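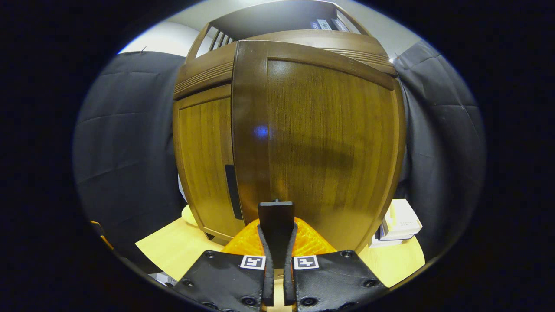
How to Clean and Refresh a Tall Wooden Cabinet

Glossy finishes on older cabinets collect a film of dust, hand grease and old polish. The wood under it is usually fine. Most cabinets can be brought back with a proper cleaning and a thin coat of wax, without stripping or sanding. The method below is for varnished or lacquered wood with framed doors, a molded top section and an open shelf above. Allow 60 minutes for the cleaning and leave the wax for the next day.

What you need

Soft cotton cloths, old T-shirts are fine
A soft one-inch paintbrush
An old toothbrush
Wooden skewers or toothpicks
Mild dish soap
Odorless mineral spirits
Clear or brown paste wax
A sturdy step stool
A flashlight

Step 1. Empty the top first

Take everything off the open shelf before you start on the doors. Books and boxes can go on a bed or a table nearby. Dust the books along the top edge with the dry paintbrush, holding them shut. If the cabinet stands between curtains or other hanging fabric, pull the fabric back and pin it, or take it down and wash it. Cloth hanging against wood will put lint straight back onto fresh wax.

Leave the bottom of the cabinet loaded for now. A tall cabinet with a heavy top section can tip when you lean on it from a stool. If yours isn't fixed to the wall, have someone steady it.

Step 2. Dry dust from the top down

Start with the inside of the open shelf. Use the flashlight, as the back corners are dark and the dust there is easy to miss. If the shelf has a slatted rail, run the paintbrush down each slat and then wipe both faces with a dry cloth.

Next do the molding. Grooved lines hold more dust than any other part. Brush along the groove, never across it, and keep a cloth in the other hand to catch what falls. Packed dirt will lift with a skewer wrapped in one layer of damp cotton. Don't use a bare skewer on a soft finish.

Finish with the doors and the sides, following the grain.

Step 3. Test the finish

Pick a hidden spot, such as the inside edge of a door. Rub it with a cloth barely damp with soapy water, wait 2 minutes and look. If the spot has turned white or sticky, stop and let it dry overnight. That finish should only be cleaned dry or with mineral spirits, and the spirits need their own test in another spot.

Step 4. Wash

Put a few drops of dish soap in a bowl of lukewarm water. Wring the cloth until it doesn't drip. Wipe one panel at a time and dry it right away with a second cloth. Go around the handles twice. Recessed and slot handles collect grease along the inner edge, and the toothbrush will reach it.

Raised door frames trap water where the frame meets the panel. Run a dry cloth over a fingertip along that joint.

If the surface still feels tacky, old polish is the likely cause. Open a window, put on gloves and wipe with mineral spirits on a clean cloth. Keep away from flames and heaters, and spread the used cloths flat outdoors to dry.

Step 5. Wax

Wait until the next day. Put on a very thin coat of paste wax with a folded cloth, working with the grain. Use clear wax on lighter golden wood. Brown wax can help hide fine scratches on dark panels, but it will show as lines if it gets into the joints of a lighter side panel. Go easy in the grooves, where wax dries in crumbs.

Let it haze over for the time given on the can, then buff. Hold the flashlight low to the surface and look for streaks. Buff those again with a clean part of the cloth.

Step 6. Put things back

Give the shelf a full day before you return books or boxes. Paper and labels can stick to soft wax. Heavier items go toward the sides, where the shelf is best supported.

Dust once a week with a dry cloth. One coat of wax a year is enough for most rooms, and November is a good month for it if your heating dries out the air in winter.

Text: Cadi Cadwaladr. Last updated January 2018.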